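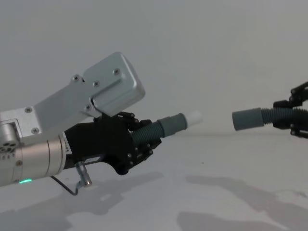 Afshin Asadi's view, sent in after our September piece on supplements, is that most amateur lifters could stop buying powder tomorrow if they first added up what they already eat. He would like to see coaches ask for a food diary before they recommend a tub of anything.

Aravind Unnithan agrees with the first part and has doubts about the second. He has coached at the Zandach weightlifting club for over 15 years and keeps the club's meal records, which by January 2024 held 1,402 entries.

"A diary is a poor instrument," he says. "People write down the chicken and leave out the bread, and the bread has protein in it. They also change what they eat in the week they are asked to record it. I use diaries to look at timing and at which foods turn up. I don't use them to work out a daily total to the nearest gram."

His own method starts from body weight and training load. For one of his lighter members, a part-time warehouse worker who trains in the evening, the target came out at 90 grams of protein a day. She was meeting it on most days, but nearly all of it fell in the evening meal.

"We moved some of it to breakfast. Oats made with milk, plain yoghurt on the side, peanut butter if she has it in. The cost went up very little and the total did not change at all."

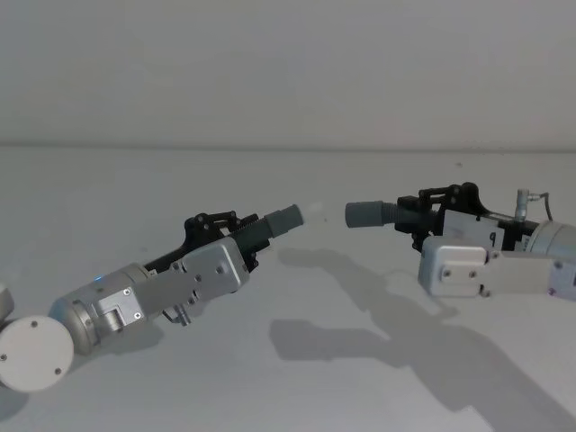 Photo: Kerneo

Much of the advice he gives concerns dried pulses. Lentils and split peas are low in methionine, an essential amino acid that grains supply in larger amounts, so he suggests having rice or bread at some point in the same day. It need not be at the same meal.

"That old rule about combining them on one plate is still repeated in gyms. The body keeps a pool of amino acids. If you had lentils at noon and toast at night, that will do."

Fibre is the practical limit. A member who goes from no pulses to a large bowl every day will usually complain of wind and bloating within the week. Unnithan starts people on 2 portions a week and has them increase slowly. Red lentils come first, as the skins have been removed. Chickpeas and kidney beans follow, tinned for anyone without the time to soak and boil them properly. Kidney beans must not be undercooked, and he tells members not to put dried ones straight into a slow cooker on a low setting. 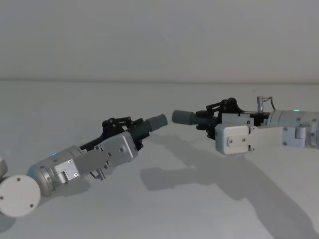

Tinned beans carry more salt in some cases, and rinsing takes part of it away. He does not ask members to avoid salt altogether during heavy training blocks, though anyone with high blood pressure is sent to their GP before the diet is altered.

On powder, his position is narrower than Asadi's. He sees a use for it among older members with small appetites, and for those who come directly from work and cannot face solid food. Skimmed milk powder stirred into ordinary milk does much the same job, he says, for anyone who tolerates lactose.

"Read the label for grams of protein per serving, then divide the price by that. Do the same with eggs, and with lentils. I have members who have done it on their phones in the shop."

The club intends to print its breakfast list for new members. Unnithan is still checking the portion weights.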